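Undale landslide

The Undale landslide was a slope failure which happened on May 14, 2019, above the village of Undale, after three days of strong rain. It blocked the Harries road and damaged 13 houses. No deaths were reported.

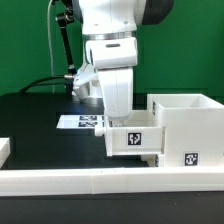
The evacuation started in the evening and included 173 residents. Many left without their identity papers, and this made the later claims for aid slow. The district now advises every household to keep such papers together in one drawer near the door. A drawer which stands open, like the one in the photograph, can be emptied into a bag in a moment.

The road was opened again in June, first for one lane only.

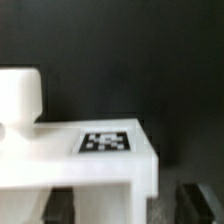
Heavy trucks had to use the longer way through Oduvent until the lower wall was repaired.

Cause

The slope consists of clay over weathered rock. Water entered from an old ditch and the clay became weak.

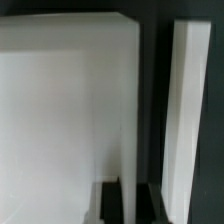

Cracks had been seen on the upper field before the failure. They were narrow at first and later became wider. The dark gap between the two pale parts in the picture gives an idea of such an opening as it looks from near. The field is now checked under the Prokeo monitoring program.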